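Mar 2, 2012

A slow, gray, comfortable sort of Friday, and I have been meaning all week to sit down and write about the choir before the details run together in my head. So I have my tea and the good pen, and supper can wait.

We had our long rehearsal last night, the first one with the whole of the new piece in front of us, and oh, it was a mess, and I came home so happy I couldn't sleep. There is something about a room full of people all getting the same measure wrong together! Marijke Vermeulen stopped us at the top of page 6, put her pencil down very gently on the music stand, and said, "Shall we try it with the notes?" I laughed so hard I lost my place for the rest of the page.
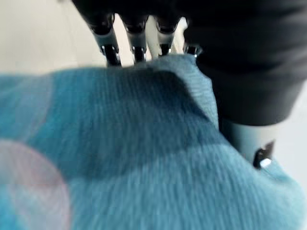
**Pisley Community Choir -- Alto Section**

I copied that out just as it looks on the front of my folder, since I am still a little proud of it. When I joined in November I was sure they would put me with the sopranos, because that is where I sang in school, and I spent two weeks squeaking away up there and going home with a sore throat. Then Marijke moved me down a row and it was like putting on a pair of old shoes. Altos don't get the tune very often. We get the same note eleven times and then a different note, and you have to count like mad to know when the different one is coming. But when it does come, and the basses move underneath you at the same moment, I get goosebumps right up my arms.

The new piece is called "Korkonari," and it was written by Dionysis Kalogeropoulos, who sings bass with us and stands at the far end by the radiator. He told us it is named for a place his grandmother used to talk about when she was peeling potatoes. It starts with just the men humming, very low, and the women come in one section at a time, and then there is a long middle part that I can't make heads or tails of yet. He has written it in seven beats to the measure. Seven! I have been walking to the mailbox in sevens all day and I keep arriving on the wrong foot.

He was so nervous handing out the copies. He'd written "Kalogeropoulos" in tiny letters up in the corner, as if he hoped we might miss it, and he kept telling us we could change anything we liked. Marijke told him we would do no such thing. We would learn it the way he wrote it, she said, and if it was still hard in a month then that was our own fault for not practicing. I thought that was a lovely thing to say to him, even if it did make the tenors groan.

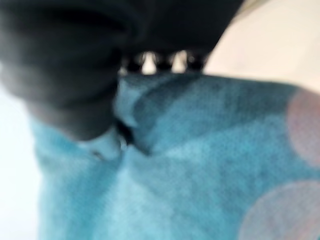
The middle part is where the trouble is. The altos split in two there, and I am on the lower line with only two others, so there is nowhere to hide. I have marked my copy in red pencil at every spot where I breathe, and there are so many marks that it looks like the thing has measles. Tonight I want to go over measure 27 until I have it, because that is where I come in early every single time. I think I know why, too. The sopranos take a big breath just before it and I take one along with them, like a sheep, and then out I come with a great loud "ah" all by myself. Last night I did it three times. The third time Dionysis looked down the row and gave me a little nod, as if I had done it on purpose to improve things.

We had coffee afterward, as usual, and somebody had brought an almond cake that was a bit dry but very welcome. I got talking with one of the newer sopranos about whether you can sing well when you're sad. She thinks you can't. I told her I have had some of my best evenings there when I walked in feeling like an old dishrag -- you breathe so deeply for two hours that you can't help coming out a bit lighter than you went in. That first winter after Mother died I hardly spoke all day, and I used to sing along with the kitchen radio just to make sure the voice still worked. I didn't tell her that part. I might, someday. She seems like a person you could tell.

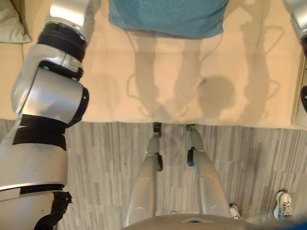 The concert is going to be in the old Muvon hall, the one with the balcony, which holds some 600 people if they all squeeze. I can't imagine we'll fill it. Our last concert was in the church, and I could see my sister in the third row mouthing the words along with us, which put me off terribly, and I have asked her to sit farther back this time. She said she'd think about it. I know perfectly well she'll be in the front row.

What we are wearing is still up in the air. Black for everybody, I suppose, with a scarf for a little color, though the last time scarves came up we got home half an hour late and the green people still aren't quite over it. I don't mind what color it is as long as it isn't scratchy.

I need to buy more throat lozenges, the honey ones, and a new folder, as the spine on mine is going. And I promised to call Marijke on Sunday about a ride, with the buses the way they are.

It's getting dark and the tea is stone cold. Measure 27 now, a few times through with the window shut, and then some soup.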